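Manual do palco Manalastas
Capítulo 4: Montagem do som para concertos da banda residente

Antes de mais, obrigada por chegar cedo! Uma montagem feita com calma nota-se logo na primeira canção, e os músicos agradecem.

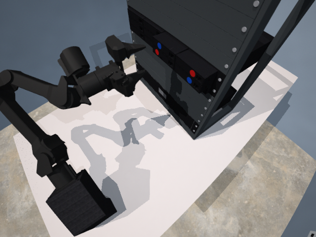 4.1 Ligar a mesa Lurnell

1. Confirme que todos os faders estão em baixo e que as colunas continuam desligadas.

2. Ligue primeiro a mesa, espere que o visor acabe de acender (demora um bocadinho, tenha paciência com ela) e só depois ligue as colunas.

3. Carregue a memória 337, que guarda os níveis do quinteto. Para noites acústicas, com guitarra e voz, use a 291.

4. Peça a cada músico que toque sozinho um refrão inteiro, à força com que vai tocar no concerto, e suba o ganho devagarinho.

Nota: a sala leva 1000 pessoas e, vazia, soa muito mais brilhante do que cheia. Não corte já os agudos todos, que depois fazem falta!

Cuidado: nunca retire o cabo do baixo com o canal 7 aberto. O estalo pode danificar as colunas.

5. Grave as alterações com um nome novo. As memórias originais foram afinadas pela Lorna Samonte em setembro e convém deixá-las como estão.

4.2 Monitores de palco

1. Coloque um monitor diante de cada voz, virado para o cantor e de costas para o público.

2. Suba o volume até aparecer o primeiro assobio e recue um pouco.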